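Clilta two-arm collection station

Teleop station for recording bench tasks. Two arms, head camera, recorder, table. Ships as one kit, bolts together in an afternoon. Built for groups that need lots of clean episodes of small-parts work and don't want to write their own logger first.

What's in it
Two arms with two-finger grippers
Leader pair for the operator
Head camera plus mount
Recorder box with Jutow software preloaded
Yellow tape and plastic sheeting for the table top

Recording
Foot pedal starts an episode, same pedal ends it. Long press throws it out. Joint positions, gripper opening and video all go in one file on one clock. No lining things up afterwards. Operator picks the task from a list before the first take and the label sticks untill you change it.

Default batch is 200 episodes. Then the recorder stops and asks for a check – joint zero, camera angle, tape marks. Takes 5 minutes. Please don't skip it, a nudged camera will spoil a whole afternoon and you won't see it until training.

Motor task set
Newest one. Brushless motor in pieces, one gripper holds the rotor while the other works in from the side. Tape boxes on the table for laying out parts. Shiny metal, copper windings, a fan piece with fins, blue plastic underneath with plenty of glare off the folds. Good hard material for a policy. The starter set has 968 episodes, 227 of them marked as failed takes and kept in on purpose.

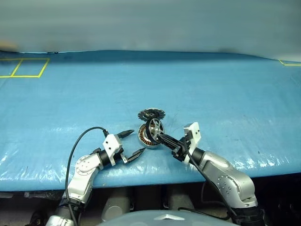

Pellegrini wrote in to say the failed takes were the part they used most, and that they'd like the drop and the re-grasp labeled separately instead of under one tag. Their operators also wanted a bigger pedal.

Separate tags are in the September update. Bigger pedal is on the list, no date yet.

Grippers
Pointed fingers are standard, best for rims and thin edges. Flat pads are an option – order them with the station, they need there own calibration file. Swap is two screws a side.

Export
Native file, or convert to Gakura format from the menu. Converting keeps the failed flag. Older recorders need the update first.

Not included: leader stand, lights, training machine. Quote on request, tell us table size and mains voltage.

Page updated Thursday, October 27, 2022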